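Buy the Arms, Build the Rest

There is a recurring argument at the Dredbridge workshop about whether a two-arm robot built by members should use bought arms or homemade ones. I have been on both sides of it. My first arm, finished in June of last year, had printed links and hobby servos, and it held position well enough to be photographed. My present view is that members should buy the arms and spend their hours on everything that hangs off them.

The case against me is well put by Rasmus Eglītis, who built a complete six-joint arm on the bench next to mine. He holds that a person who has not wound up a gearbox and measured its backlash does not understand why the gripper lands where it lands. I accept this. I learned more about stiffness from one bad printed elbow than from any datasheet. The difficulty is that the elbow was still bad afterward, and every later problem had to be diagnosed through it. When a grasp missed, the cause could be the joint, the calibration, the camera mount or the software, and the joint was always a suspect.

A bought arm removes one suspect. That is the whole of its advantage, and it is worth a good deal of money. Priit Juška keeps the fault log for our shared machine, and the log for the past year has 204 entries. I read all of them before writing this. The largest group concerns cables: connectors that worked free, strain at the wrist, a camera that dropped out whenever the forearm rotated past a certain angle. The second largest concerns mounts. Faults inside the arms themselves come last by a wide margin.

Cables deserve more respect than they get in the forums. A run of cable along a moving arm is a mechanical part with a fatigue life, and it should be designed at the same time as the bracket it passes. Leave a service loop at each joint. Clamp on the link, never across the joint. Test the full range of motion by hand with the power off, then cycle it under power 1000 times before trusting it. Merja Riihimäki did this with a wrist harness she had expected to be finished in an evening, and it failed at cycle 3676 of a longer run, at a solder joint under heat shrink. She replaced the joint with a crimp. The harness is still in service.

Labels are the other cheap measure. Write the length and the port on a tag at both ends, by hand if need be. Two cables of the same color and different length look identical in a bundle, and the short one will be fitted where the long one should go – usually by the person who made them both.

Grippers are where homemade parts earn their place. A parallel jaw is a simple mechanism, it tolerates printed plastic, and it needs to be changed often. Tín Cao has revised the finger pads on ours more times than the rest of the machine put together, and each revision took an afternoon. No commercial gripper I could afford would have allowed that.

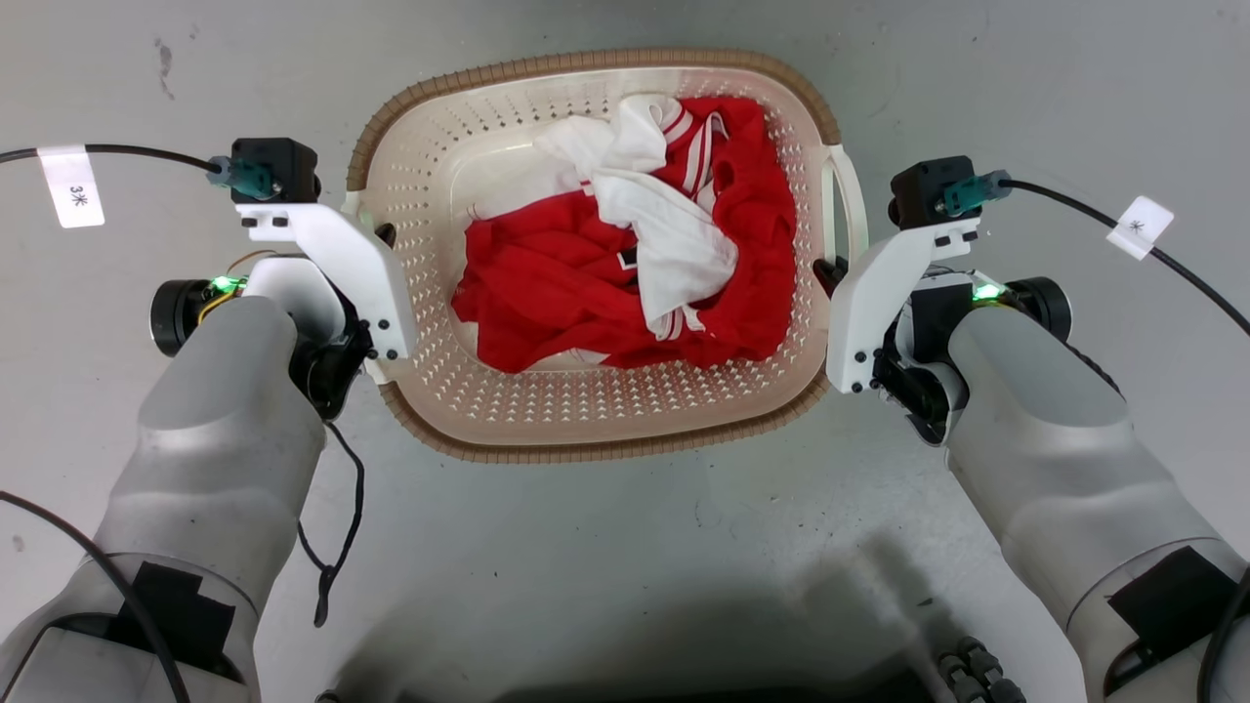 The choice of task should follow from the same reasoning. Members tend to start with blocks, as blocks are easy to score. I would start with laundry. Cloth has no fixed shape, so it punishes a stiff plan, but it also forgives a few millimeters of error at the fingertips, and a dropped shirt breaks nothing. It tests reach, camera placement and coordination between two arms at once. A block mostly tests the calibration.

Two objections remain. The first is cost. Zane Vītola has pointed out that a pair of decent arms exceeds what most members spend on the hobby in several years, and that a rule favoring bought arms is a rule favoring people with money. She is right, and the answer is shared ownership. The workshop at Skestard bought its pair jointly and books them by the half day. Ours could do the same, provided the booking sheet is enforced and the mounting pattern is agreed on in advance.

The second objection is that a bought arm is a closed box. Some are. I would not buy one without a published joint interface and a documented emergency stop circuit, and I would read both documents before paying.

Eglītis intends to keep building his own, and he should. His third gearbox is better than his second, and the backlash figures are posted over his bench for anyone who wants to check them. I only ask that the shared machine not be made to wait for the fourth.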